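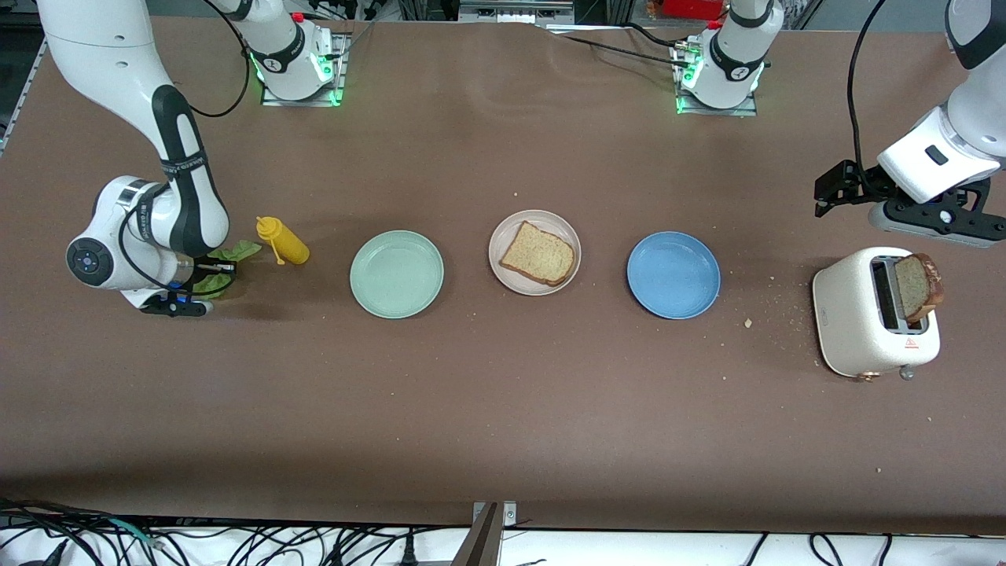
Photo: Deming Deng / Kindera student robotics project, July 2020

Figure 3. Sandwich task on the Hadalia bench. The right gripper holds the lettuce while the left gripper is open near the toaster.

4.2 The sandwich task

Of all the tasks our student team tried, the sandwich was the one everybody wanted to work on, and we think it taught us the most. The goal is easy to say: toast the bread, put it on a plate, add lettuce, add mustard. Getting two arms to share that job is a lot harder, and a lot more fun, than it sounds!

Figure 3 shows the layout in use. The plates sit between the mustard bottle and the toaster, so each arm has its own end of the row and the two meet over the plates. We call this middle area the handoff zone. Early on we let either arm reach for anything, and our planner (Yao, described in Section 3) spent most of its time steering the elbows away from each other. Giving each arm a home side cleared up nearly all of that, and it made the code much shorter too.

Lettuce was the big surprise. A leaf has no fixed shape, it folds when you squeeze it, and no two leaves are alike. Our first grasp rule aimed for the center of the leaf and closed the fingers to a set width, which worked nicely on the felt cutouts we practiced with and badly on real leaves. Guoqing Yu then suggested coming in low, with the fingers close to the table, and picking up a fold of the leaf. We ran 30 trials with each rule. The center rule gave 9 clean pickups and the low rule gave 24, which had the whole team cheering at the end of a very long afternoon.

Bread is stiffer and so easier to plan for, but the toaster brings its own trouble. A slice that leans in the slot throws off the grasp angle, and a gripper that comes straight down can catch the crust. We now have the left arm stop above the toaster with its jaws open, wait for a new estimate of the slice angle from Dikeo, our vision module, and only then go down. The stop adds 3 seconds to each attempt. We think that is a fair price, and dropped slices became rare once we put it in.

Crumbs deserve a mention as well. They build up over a session, and on a brown tabletop a pale crumb can look a lot like the corner of a slice to a simple color filter. We tried wiping the table between trials, but that felt like cheating (a real kitchen has crumbs), so Deming Deng added a size check that skips any small blob.

The full sequence, from toast to mustard, still takes longer than 60 seconds, and the mustard step is the slowest part by far. Squeezing a bottle with two hard fingers calls for a feel for force that our grippers do not have yet. Section 4.3 covers our first attempts at it, including the ones that made a mess.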